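Robots in Everyday Work, Unit 2: Faults and Failures
Notes for Session 4, The Bag That Wouldn't Let Go
Prepared by Vimala Hegde, Nosurstead campus. Revised 27 January 2025

Welcome back, everyone, and I hope those of you who drove in from Arnham had a better trip than I did. These notes go over what we talked through at the bench, plus a few bits I ran out of time for (my own fault, I got carried away with the story about the tea towels).

The job we've been looking at is lining a bucket with a plastic bag, using two arms. One arm steadies the bucket by its rim and the other brings the bag over and lowers it in. You and I do this every week at home without thinking about it, and that's a good reason to pick it for a unit on faults. The job feels simple, so people write simple checks for it, and the checks let them down.

In the run we studied, the log said "bag gripped" and then, a few moments later, "bag released". Both lines were wrong in their own way. The grip check only looked at how far the fingers had closed, and a gathered handful of thin plastic hardly changes that at all. The release check looked at the same number going the other way. When the fingers opened, a fold of the bag stayed caught on one of them, the arm pulled back at its normal travel speed, and the bucket went over. Nothing was broken, I'm pleased to say, but the program carried on for the rest of its steps as though all was well, and it would have started the next cycle if Sipho hadn't pressed the stop.
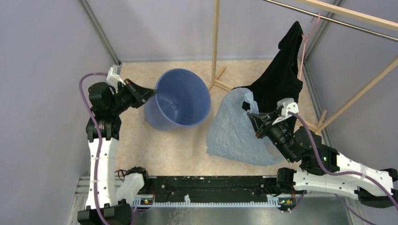
I'd like you to keep two ideas apart when you write this up, and please do use separate headings for them. The first is the fault, meaning the thing that was wrong in the system before anything happened. The second is the failure, meaning the moment the system stopped doing what we wanted. Last year quite a few people wrote "the bucket fell over" as the fault. I can see why, it's the part you remember! But the bucket falling is where the trouble ended up, and the weak check had been sitting in the program since the day it was written.

Sipho Shezi went back through the logs over the break, bless him, and found that of 634 bag runs, 185 showed a finger reading we couldn't tell apart from an empty grip. Have a good think about what that says for the other runs, the ones we'd happily marked as fine.

A word on safety while I'm here. When cloth or plastic snags, everybody's first wish is to reach in and tug it free. Please don't. Press the stop, wait for the light to change, say "stopped" out loud, and only then open the side. An arm that's pulling against a caught bag may move suddenly when the bag lets go.

For next time
Read the Le Roux chapter on sensing soft things, up to the part on camera checks (skip the maths if it's heavy going).
Write one page on a better release check. Slowing the first part of the pull-back is allowed, but tell me what it costs in time.
Bring your bench log, signed. Grastbridge students can leave theirs in my tray.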